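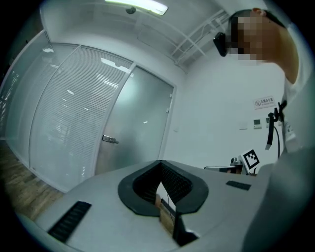
Residents on Hanrahan Road want the night buses back before winter, according to one reader's comment left under our June report. Operator Fosto dropped the late service after almost 200 complaints about missed trips.

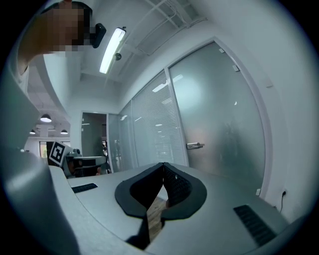

LOCAL NEWS | TRANSPORT

Fosto says the route will return on a trial basis – hourly, until 1 a.m. A petition asking for it drew 3,053 signatures.

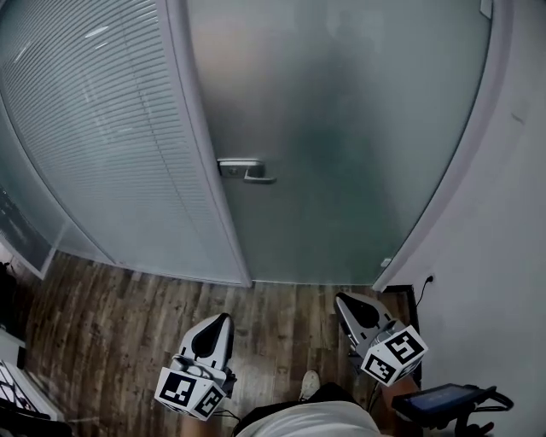 Fares stay the same during the trial. Paper timetables can be picked up at the Flamum office. The trial covers 157 stops.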